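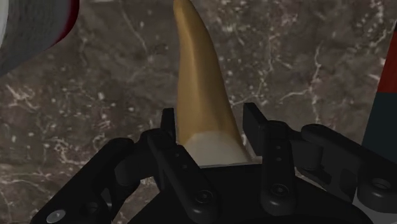
Task 241, the horn, on the brown marble.

My sister said it was a tooth. She had come up behind my chair with her cereal and looked at the screen for maybe two seconds, and she said, "Whose tooth is that?"

"It's a horn," I said. I had been calling it a horn all week.

"It's got a gum on it."

I hadn't thought about the pale part at the bottom, where the brown stopped in an uneven line. Now I couldn't think about anything else. I backed the gripper off, lost my angle, and had to load the whole task again.

I should say how I got there. I packed for De Smet, the auction house on the river side of Bistgate, for long enough that I could wrap a teapot without looking at it. Then the building closed in the spring and we were all sent home, and a letter came saying that the packing room would be getting an arm when it opened again, and would any of us like to learn to drive it. There was a login at the bottom. The login was for Vuvix.

I think most of the others threw the letter out. I typed in the code that same night, standing up, with my coat on, and I didn't take the coat off until it was dark out.

Oh, I loved it! I loved it right away. You get a table and a thing on the table and a pair of black fingers, and you have to get the fingers to either side of the thing without knocking it. That's all it is. The people who make it, Cusska, sell it by the year for $429, or De Smet paid that for me anyway, and it comes with a knob you screw to the edge of your desk. The knob tilts and twists and pushes down and pulls up. I screwed mine to the kitchen table, and my sister ate at the other end.

The first tasks were blocks. Then cups, then cups lying down. Some of the surfaces were plain and some were so busy that I lost the edges of things, and the marble was the worst for that, all veins and specks. The marble was where they put the horn.

"Try it from the skinny end," my sister said.

"The skinny end is the top. I'd be pinching a point."

"So from the fat end."

"That is what I'm doing."

"Then why does it keep falling over?"

It kept falling over because one side of it went nearly straight up and the other side sloped. If I closed on it evenly, the straight side got touched first and the whole thing tipped toward the slope. I knew this with my hands. I'd packed candlesticks and table legs and a stuffed heron, and with my own fingers I would have held the straight side still and let the other finger come and find the slope. But these fingers closed together. They were made to mirror each other, link for link and screw for screw, and when one moved in, so did the other.

"So you move the whole hand," my sister said, when I had explained this to her with two spoons and a carrot.

"What?"

She took the spoons from me. She held them apart at a fixed distance, and she slid both of them sideways, until one was almost on the carrot and the other still had a gap. Then she turned her wrists a little. "Like that. Then shut them."

"It'll tip."

"Maybe it'll turn."

I want to be fair about the service, because I've told people about it since and they look at me as if I'm selling something. There were things I didn't care for. The knob creeps if the table isn't level, and ours isn't, so I kept a folded bus schedule under one leg. The sound it makes when you drop something is a small flat tick, and it's the same tick for a feather as for a brick. And the score comes up as one number with nothing to tell you what it's made of. I got a 658 on the sideways cup and I was so proud of it, and I still couldn't tell you whether that's any good.

But the way it let you stop! You could freeze the whole table in the middle of a reach and swing the view in close, right down by the wrist, and look. I did that more than I did anything else. In the packing room you never get to stop. The crate is there and the truck is there and your hands are already going. In the kitchen I could hold everything still and see the left finger close in beside the brown, and on the other side a wedge of marble still showing between the slope and the pad. I could get up and make tea and come back and it would all be waiting.

I did that a lot with the horn. I did it until I knew the screws.

My sister started bringing her chair around. She didn't ask to drive. She had her own job, which she was doing by phone from the bedroom, in a voice I had never heard before, very bright, and at noon she'd come out with that voice worn off and sit down next to me and say, "How's the tooth?"

"It's a horn."

"It could be a tusk."

"It could be a tusk," I said. De Smet doesn't take tusks. There's a sign.

"What's the can up there in the corner?"

"Just stuff. They leave stuff around so you'll learn to miss it." I wasn't even sure it was a can. It was round and gray with a dark red border, and part of it was off the screen from where we were looking. There was another thing on the other side, brick red on top and nearly black below. I'd never hit either one and so I'd never looked hard at them.

"I like the can," she said.

We tried her way. I brought the fingers up to the base and slid the whole hand over. I turned it, a hair, and another hair. She had her hand flat on the table by the knob as if she could steady it from there.

"Shut them," she said.

"Not yet."

"You're there."

"I'm nearly there."

I froze it. We both leaned in. There was a pad on each side, low down, with the big brown shape standing up between them and leaning a little to the left, the way it always did, and the veins running off behind it. It looked good. It looked better than anything I had done with it. I've still got that view saved, with the date Vuvix stamps in the file, April 29, 2020, and when the arm came to De Smet in December I printed it out and taped it up inside my locker.

People ask me what it is. The new packers guess all kinds of things. One of them said it was the end of a squash, and I thought about that for a whole shift.

The real arm is bigger than I expected and a good deal quieter. The knob is the same knob. I asked for that, and they called Cusska, and it came in the same gray box with the same clamp. The bench here is level. I was clumsy with it the first morning and then something in my wrist remembered the kitchen, and I slid the whole hand over and turned it a hair, and picked up a brass umbrella handle off a square of felt. The man from the front office clapped.

I called my sister at lunch. She's moved across town now, and she does the bright voice in an office again.

"Did you shut them?" she said, before I could tell her anything.

"On the umbrella handle? Yes."

"On the tooth."

We had sat there such a long time with it stopped. The tea had gone cold, and her phone was ringing in the bedroom, and she wasn't getting up to answer it. I remember her hand on the table and my hand on the knob. I remember that I said, "Okay, ready?" and she said, "Wait, wait, let me look at it one more time."

"You were there," I told her.

"I know I was there. I want to hear you say it."

So I told it to her from the start, with the spoons and the carrot, and I was late getting back to the bench.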